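June 6, 2024

Got in before eight and the arm was already powered down, with a note from Po-yen taped to the e-stop: gripper let go twice last night, don't run it until we talk. So the morning was gone before I had my jacket off.

What he told me when he came in was this. He was doing the clearing-up task, where the arm picks up a bowl, carries it over to the trash and tips it out. He had done a long set of runs without trouble. Then on one run the fingers opened by themselves while the arm was still moving, well short of the bin. The bowl hit the floor and rolled. He put it down to a bad grasp and started again, and eight runs later it did the same thing, this time with his hand reaching in to move the bag. The bowl caught him on the knuckles. No cut, a small bruise, but he filled in the form and I signed it. If it had been something heavier than a bowl I would be writing a different entry.

I went through the logs first. The controller never sent an open command on either run. It sent close, got back a good grip force, and then the force reading went to zero and the gripper reported itself as open. A little after that there was a line saying the gripper had reinitialized. On startup the Kerel gripper opens its fingers all the way to find its end stop. So it lost power for a moment, came back, and did what it always does when it comes back. The rest of the arm didn't notice because it is on a separate supply, and it kept moving along its path with nothing in the hand.

I checked January's notes, when we had the same complaint on the other arm at Latuheru. Damián had written "connector?" and nothing else. The fault went away after they swapped the whole wrist, so I can't tell whether it was the same thing.
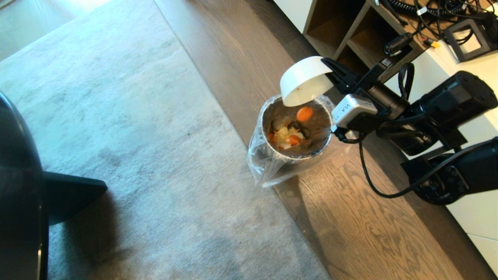

The fault only shows up when the wrist is turned. I had Po-yen run the motion slowly with an empty gripper and a meter on the supply, standing clear on the carpet, and we got nothing for the whole first part of the path. Then we held it at the end of the dump, with the bowl turned nearly upside down over the bin, and I moved the thin black cable that loops down from the wrist. The voltage dropped out and the fingers opened. I did it again and got the same. With the wrist level I could pull on the same cable as much as I liked and the reading stayed put. On the way to the bin the program starts turning the wrist early, before it gets there, and that explains why the bowl came down short.

We took the connector apart after lunch. One of the crimps on the power side had been made on the insulation, and only a few strands of the wire were touching. It must have been like that since Grorside built the harness. Each turn of the wrist worked it a bit more. Po-yen counted back through the run files and got 423 full wrist turns since the harness was fitted, and the drawing says the cable is good for far more than that, but the drawing assumes a proper crimp.

I made a new crimp and pulled on it hard, then clamped the cable closer to the joint so that the bend is taken up by the loop and not by the plug. We did 17 slow runs with the meter on and it never moved. I know that doesn't prove much with a fault like this one.

The part that bothers me more is that the arm kept going. It had a reading that said there was nothing in the hand and it carried on as if there was. I looked at the program and there is a check for grip force, but it is only made once, right after the close. I've changed it so that it checks all through the carry and stops the arm if the force drops. Damián thinks this will give us false stops when the load shifts during the tip. He's probably right and I told him I would take the false stops for now.

I also wrote down that there is to be no reaching in while the arm is powered, including to fix the bag. That was already the rule. Po-yen knows it and so do I, and I've done it myself more than once.

Called Pemlow about the startup behavior. Their man said there's a setting to make the gripper hold its position after a power loss and home only when told to. He'll send the instructions. I asked why it isn't set that way when it ships and he didn't know.

Still to do: open up the other three harnesses from the same batch, order crimps, ask Damián if the old wrist from Latuheru is still in a box somewhere.

Home at seven. Hand smells of contact cleaner.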